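Oil or hardwax for a butcher-block style table?

Asked by Akinyi Owino, 2020-08-24

Hi all! We moved in June and I finally have room for a proper work table, so now I'm stuck on what to put on it. It came to me secondhand and I have no idea what the last owner used. I sand and stain small frames on it, eat lunch at it, and my kid does homework at one end – so it gets a bit of everything. My neighbor swears by plain mineral oil. The guy at the hardware store wanted to sell me a hardwax for $143, and I walked out.

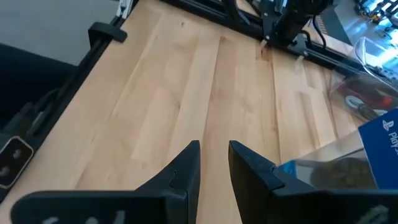 The top, with the knot and the darker streaks

Do I need to sand the whole thing back first? And will oil make the dark patches darker? I like the pale boards and I'd hate to lose them.

2 answers

Subbarao Kurian
Mineral oil is fine for a cutting board, but I wouldn't bother on a table you work at. It never hardens, so you'll be wiping it back in forever and your paper will pick it up. I used a hardwax on mine (a small can, way less than $143, shop around!) and I've touched it up once. Sand to 120, then 180, vacuum really well, thin coat, wipe off everything extra after 20 minutes. Please don't leave puddles, they go gummy. Any oil will warm up pale wood some. If you want to keep it light, look for one with a little white pigment in it and test it underneath first.
Oh, and lay the rags out flat outside to dry. Oily rags in a pile can catch fire by themselves.

Ajith Iyer
do what Subbarao said but put a drop of water on it first. if it beads up theres still old finish on there and nothing new will soak in. mine took 16 hours between coats, the can said less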